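## Before you order: working out your gripper budget

I wrote this bit after overspending on my first kit, so do it before you ring Tritton for a quote.

1. Pick one job and price for that. Mine is sorting cutlery next to a utensil basket, on a kitchen table with a cloth on it.
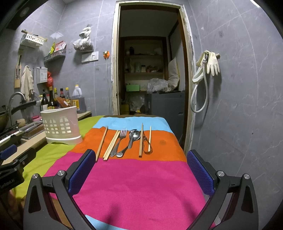
2. Count hands, then grippers. Two-handed work needs a pair, and I'd put 237 aside for spare finger pads.

3. Add up the lot. My Trendik sheet came to 2,443 for the pair, cables and case – delivery was extra, so ask!

 **Note:** Joken quotes run out after 6 weeks. Mine lapsed in January and I had to start again.

4. Try your awkward items before you pay the deposit (about 500 with Segura). Chopsticks, spoons and forks lying close together are a good test, and you can borrow them from your own drawer.
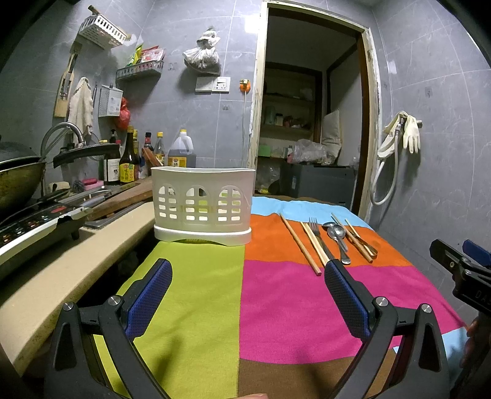

*Cutlery laid out beside the basket, gripper open.*

**Caution:** don't sign for a bulk pad order until you've tried one set on your thinnest item. I've still got a box of the wrong ones.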